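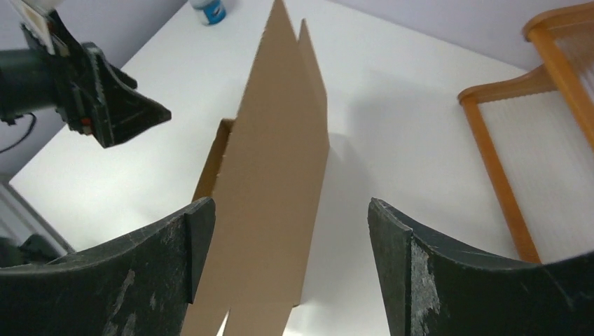
Chapter 4
Cardboard: Folding, Tearing and Putting Things in Boxes

I have a confession to make before we get going. When Kusum Awasthi and I first planned this course, I wanted to skip cardboard altogether and go straight to molded pulp and foam, because I thought that was where the fun was. Kusum let me talk for a good ten minutes and then handed me a flattened shipping box and told me to fold it up without tearing anything. I tore it in two places. So now cardboard gets a whole chapter!

Go and find a piece of it before you read any further — the side of an old carton is fine. Look at the cut edge. You'll see a wavy sheet sandwiched between two flat ones. The flat sheets are called liners, the wavy one is the medium, and the waves themselves are flutes. Those four words will turn up on nearly every page from now on, so you may as well get friendly with them.

Now bend your piece along the flutes, then across them. The first way it gives up easily and leaves you a fairly straight crease. The second way it fights you, and then it buckles wherever it feels like buckling. Tear it and you'll get a different kind of mess each way, too. Keep the torn bits. We'll use them in Exercise 4.2, when we peel the liners off and look at how the medium is glued.

A finished box is a much simpler thing to look at, and for the first half of the chapter we'll stick to the plainest kind there is, with the top left open and nothing fancy about it. 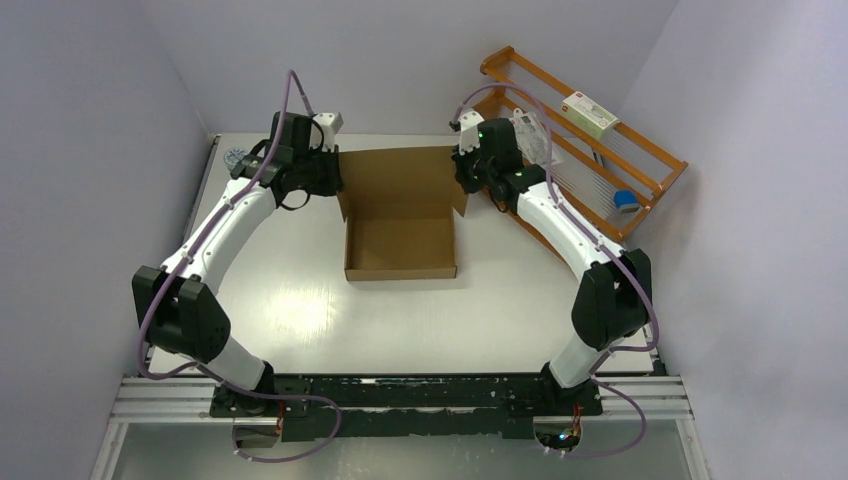 Figure 4.1 An open cardboard box on a white tabletop.

With a box like that in front of you, try pressing on a side wall in the middle, and then right at a corner (gently, please, you'll want it again later). The corner hardly moves. Most of what a box can carry in a stack goes down through its four upright corners, and a crushed corner costs you far more than a dent in the middle of a wall. I learned this from Faith Mosoti, who spent years in the packing hall at Seltholm and once had to repack 136 cartons in a single April afternoon after they'd been stacked a little crooked.

In Section 4.1 we'll name the parts of the box and learn to read a flat blank. Section 4.2 is all about creases and tears, and it's the section where you'll want a clear table and a ruler. Then in Section 4.3 we get to loading, starting with Faith's crooked cartons and what the bottom row looked like.

4.1 The Parts of a Box

Start with the blank, the flat sheet a box is folded from.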